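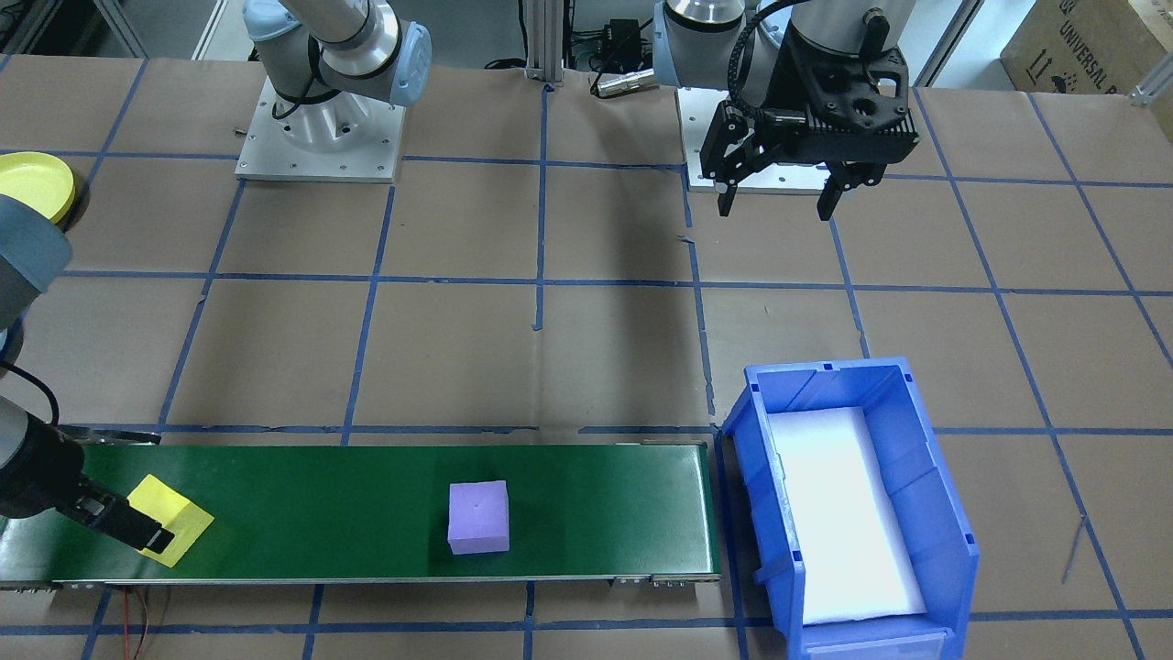
The sorting cell at Fistwood: the left arm with the yellow piece, the purple cube on the belt.

The Blomqvist kit came on a month's trial for 844 pounds, delivery included. I was to write the review for Festix, 400 words and a score.

I had never run a sorting line. The manual was short and the second arm had a page to itself. "Give it time," it said.

By October I had a routine. I put the foam on the belt at eight, made tea, and sat by the blue bin. The left arm liked yellow pieces and took hold of them at a tilt. The right arm mostly waited with its fingers open. I laid the grid on the table again with fresh blue tape, and it made no difference that I could measure.

On the last night I stayed late. At 23 minutes past ten the left arm let go of a yellow piece and took it up again, then did the same thing 13 times. I rang the helpline at Vundaditz. The woman asked whether I had been talking in the room.

I said I had, a bit. It was a long month.

"Then it's waiting for you to finish," she said.

I put the phone down and kept quiet. The belt started up. The purple cube went along it and the right arm came down -- slowly, with no fuss -- and put it in the bin.

I gave the kit four out of five and asked Festix whether I could keep it until spring.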